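Stumanow Community Help > Teaching and Data > Recording demonstrations

How varied should the starting layouts be for a stacking and unstacking task?

Posted by Delali Osei
Tags: demonstrations, layout, tableware, single arm

Our department is preparing a set of teleoperated demonstrations for a single-arm tabletop task. The operator guides the arm so that nested bowls are separated and, in a second part of the task, put back together. A small number of cups is also present on the table. The recordings will be used to train a policy by imitation, and the trained policy will afterwards be assessed on layouts it has not met before.

We have recorded 200 episodes to date. In nearly all of them the bowls begin in the same place and the cups are set out along one side. The first policy trained on this material performs acceptably when the table is laid in that manner. When the bowls are moved by a hand's width, the arm travels to the former position and closes on nothing.

I should be grateful for advice on three matters. First, whether it is better to discard the existing episodes or to add to them. Secondly, how much the starting layout ought to change from one episode to the next. Thirdly, whether episodes in which the operator misses the rim and tries again should be retained. Our present written procedure, drawn up in May, instructs operators to delete them.

The budget allows for 600 episodes in total, including those already recorded. We have two trained operators and one arm.

Posted by Yevdokiia Bondarchuk
Marked as accepted by the original poster

The existing episodes should be kept. They are correct demonstrations of the task, and their only fault is that they represent one region of the table too heavily. Please label them as a separate batch so that they may be given less weight in training if this proves necessary.

With regard to the layout, our own group adopted a written layout sheet for the Zimura collection, and I would recommend the same practice. The sheet contains 16 starting layouts. Each states the position of the bowls, the position of every cup, and the order in which the bowls are nested. The operator works through the sheet from first to last and then begins again, moving every object by a small amount on each pass. Before the sheet was introduced, operators were asked to "place the objects at random", and the resulting positions gathered in the part of the table nearest to the operator's preferred hand.

The following points should be settled before further recording takes place.

The cups should appear on both sides of the bowls, and at different distances from them. If they are always on one side, the policy may come to use them as a landmark.

The bowls should not always be nested squarely. In ordinary use a bowl will sit at a slight angle within the one beneath it, and the operator has to approach the rim accordingly. Some starting layouts should include this deliberately.

The order of colours should be changed. A policy that has only met one colour at the top of the stack may fail when another is placed there.

The cloth and the lighting should remain as they are for the first 600 episodes. Changing everything at once makes it difficult to establish which change was responsible for a fall in performance.

On the third matter, I would ask you to amend the procedure. An episode in which the operator misses, withdraws and then completes the task shows the policy how to recover, and material of this kind is seldom plentiful. Such episodes should be retained and marked "corrected". An episode should be deleted only where the task was abandoned, a sensor stream was lost, or a person reached into the working area during recording.

A still from one of our own layouts is given below for comparison. Contact with the rim is the moment that operators should be asked to perform slowly, as the finger must enter the bowl without pushing it across the one beneath.

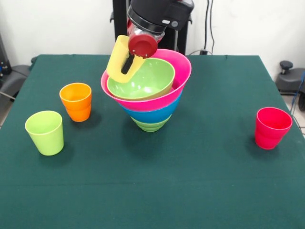 Yellow finger inside the rim of the top bowl, with the pink bowl below it tilted. Two cups to the left, one to the right.

We hold 705 episodes of this task at present. I am willing to supply the blank layout sheet on request through the message facility of this site.

Posted by Dramani

I agree with the above as regards keeping the old episodes. Our experience is with boxes and not bowls, so it may not carry over in full.

I would add that the two operators should share the layouts equally. We allowed one person to record the left-hand layouts and the other the right-hand ones, and the policy learned two different speeds. The matter was resolved by having both operators record every layout, and by noting the operator's initials in the episode record.

Posted by Bullard

Use more cups.

Comment from Delali Osei

I am obliged to all who replied. The procedure has been amended so that corrected attempts are kept, and the remaining 400 episodes will be recorded from a layout sheet with both operators taking each layout in turn. I have sent a message to Yevdokiia Bondarchuk requesting the blank sheet. We shall not be adding cups at this stage.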